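My Workbench, a Gallery of Sorts

Hi, and welcome to the bench page! This is where I put pictures of whatever is spread out on the tables at the moment, with a line or two for each. I moved everything onto white tabletops last December and I can't recommend it enough. Small screws used to vanish into the old brown desk like raisins in a carpet, and now I find them right away (most of them, anyway).

The current job is small electronics enclosures, the kind you'd tuck a sensor or a little controller into. I've ordered way too many of these over the years. The cheap ones from Wunix are fine if you don't mind filing down a corner or two, and the Inden ones close nicely but cost enough that I only buy them when I have a finished project in mind. I have a spreadsheet for all this. It has 48 rows and needs a good cleanup.

If you're after the older galleries, the Van Dusen radio pages are still up, and so is the long one about the drawer cabinet.

Boxes and boards

I like a compact box. If the board fits with a finger's width to spare, I'm happy, and if there's room left over I start adding things that don't need to be there. Matte gray is my favorite finish because it hides fingerprints, and I think a dab of red on the front looks great against it.

The little gray box is up in the air at a bit of a tilt, with two green circuit boards lying next to it and the black electric screwdriver off to the right. Packaged stuff stays on the back table, including a light-blue carton still in its clear plastic. 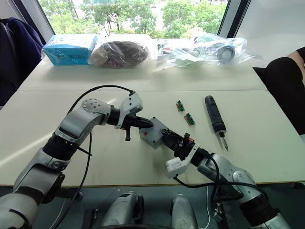
Screwdriver notes

I get more mail about screwdrivers than anything else on this site, so a few words. Go electric if you open a lot of cases! My wrist thanked me within a week. Keep it on the lowest setting for plastic, start every screw by hand, and stop the second it feels snug. I stripped 20 screw posts in my first month with a Zunura and I'm still a little sore about it.

Bits are worth spending money on. A good thin one will outlast a whole tray of bargain ones, and it won't chew up the screw heads.

Where the boards live

Spare boards go back in their antistatic bags at the end of the day, with a paper label on the outside. I write the label before the board goes in (writing on a bag with a board inside makes me nervous). Bags stand upright in a shoebox, newest at the front.

The next batch of pictures goes up on a Tuesday, once I've sorted the cables. There are a lot of cables.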